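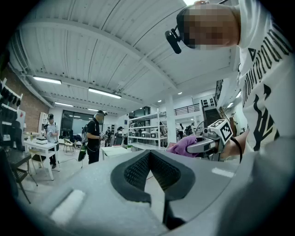 **Figure 2.** Mesh-covered black cushion on a large grey object, with a person in a white T-shirt leaning over from the upper right.

## 4. What the student papers saw first

We came to the student press late in the project, and it quickly became our favourite part of the material. The plan had been to follow how regional dailies report complaints against senior staff in medical schools, from the first short item to the long investigative piece. Student papers were meant to supply a little background. Instead they gave us the earliest mention of a complaint in 7 of the 19 cases, and in several of those they were ahead of the dailies by a full term.

The collection behind this section holds nearly 700 articles. Of these, 500 come from regional newspapers and the rest from student titles at Tridulik, Plustov and Puvent. Each article was read twice, by different readers, and coded for the kind of source it rests on (a named person, an unnamed person, a document, or an official statement), for where in the text the university's reply is placed, and for whether the person complained about is described mainly by post or mainly by reputation. That last code was suggested by Ditte Ragnarsson, who had noticed how often a dean was introduced through prizes and fundraising before the reader learned what the complaint was. We are very glad she pressed the point!

### 4.1 Small items, good questions

The early student pieces are short and often rather dull on the surface. A lecture series is cancelled, a head of department is "on leave", a new acting dean is welcomed with a group interview. What makes them such a pleasure to work with is that the writers tend to ask the plain question and then print the fact that it went unanswered. At Plustov, one item of four paragraphs lists every office the reporter rang on the subject of an absent professor, with the time of each call. It names no wrongdoing and makes no claim. When the regional daily took up the same case the following November, its timeline matched the student one at every point where the two overlap.

Regional reporters were far more likely to have documents. They were also more likely to have legal advice before going to print, and this shows in the wording: "the university declined to comment" appears again and again in the dailies, where a student writer will say which office declined and on what day. We would not want to rank one above the other. A reader who has both is wonderfully well served, and a reader who has only one is missing quite different things depending on which it is.

### 4.2 Who is allowed to be ordinary

The reputation code gave the clearest pattern in the whole study. In the dailies, first articles on a case mostly open with standing: the clinic founded, the money raised, the well-known patients. Student papers mostly open with the post and the teaching. Liette Lemieux, who read the Puvent material, describes this as the difference between a portrait and a timetable, and we have borrowed her terms in Table 3.

The portrait opening does have its uses. It tells the reader why a complaint may have been slow to surface, and in the longer investigative pieces it is handled with real skill. Trouble comes in the shorter follow-ups, where the portrait is carried over almost word for word and the people who complained are squeezed into a single line near the end. We found the same two sentences of praise in eleven separate articles on one Tridulik case, long after the paper's own reporting had put them in doubt.

### 4.3 A note on missing issues

Student archives are patchy. Puvent has a complete run on paper, kept in good order by the library, while Tridulik lost part of its website when the paper changed hosts. Campbell, our fourth university, has been left out of the counts in this section for that reason, though its surviving issues are discussed in Section 6. Missing web pages were filled from printed copies wherever we could find them, and articles recovered this way are marked with a dagger in the appendix.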